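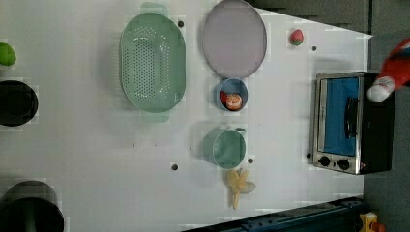
Home | Projects | Reports | Contact

Pestport: progress report to the Stöcker fund

The build you paid for runs. Whether it's fun yet is another matter. We put the December demo in front of 93 players, and most quit in the harbor level. The team blames the controls. I blame the harbor, where you haul crates for 20 minutes before the first ship docks.

Sullau finished the sound work. Prostano still owes us 3 enemy types and says they're close, as it did last time. I'd hold their final payment of $4,000 until we can play them.

Wishlists stand at 800. The publisher calls that promising, but I wouldn't plan a launch on it. We're asking for no new money this quarter, only permission to cut co-op.

Last updated: 17 May 2022

Related
Pestport: demo feedback
Harbor level redesign notes
Co-op: costs so far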